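Home News Lending Find a Branch Donate
Search this site Go

PRESS NOTE, for use from July
Pillel Toy Library opens second lending room at Druvden, with 514 train sets ready to borrow 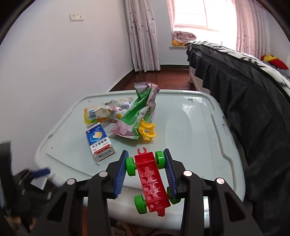 Pillel Toy Library opens its second lending room this July, on the ground floor of the old Druvden post office. Doors at 10 am. The new room is mostly trains and building bricks, which is what families kept asking the first branch for. Everything is checked before it goes on a shelf, and wagons get looked at from underneath as well as on top. A red one with green wheels, say, with its coupling hook at one end and knob at the other: both have to be there and all four wheels too, or it goes in the repair tray. Studs on the bottom get a brush out, crumbs love those.

"Couplings are the first thing to go," said Kittipong Thaweesak, who runs the repair bench. "A train that won't join up is just a lot of cars. Kids notice in ten seconds."

The library now holds 1384 items across both rooms. 514 of them are train sets, from push-along wagons for toddlers up to track sets that need a whole floor. The rest is puzzles, dress-up, ride-ons, a good shelf of board games. Druvden will start with the trains and bricks and take puzzles later in the summer, once the shelving is finished.

How it works. Members borrow up to three items for three weeks. Renew once, by phone or at the desk. Small parts are counted out and counted back in, so please allow a few minutes at the counter. Lost a wheel? Tell us, no fine for the first one. Sets with small parts are marked on the bag and are not lent for under-threes.

54 families have already signed up for Druvden before opening, most from the Hodoroagă Street side, where the bus to the old branch stopped running last winter. There is room for plenty more. Joining is free for the first year thanks to a grant from Jikau, the local hardware firm, who also gave the workbench and the shelf brackets.

"We wanted somewhere people could walk to with a stroller," said branch manager Kristine Gatchalian. "The step at the front is gone now and their is a ramp. Took longer than the painting did."

Donations. Almost 2000 loose parts came in with the spring collection and are still being sorted, so no more mixed boxes untill September please. Complete sets are welcome any time. Wagons, engines and straight track especialy. Clean and dry, in a bag, with a note of what should be in it. No batteries left inside.

Opening hours 10 am to 4 pm, story corner at 11. Press welcome from 9.30, ask for Kristine at the side door.

Contact: press desk, Pillel Toy Library, Druvden branch | © Pillel Toy Library | Back to top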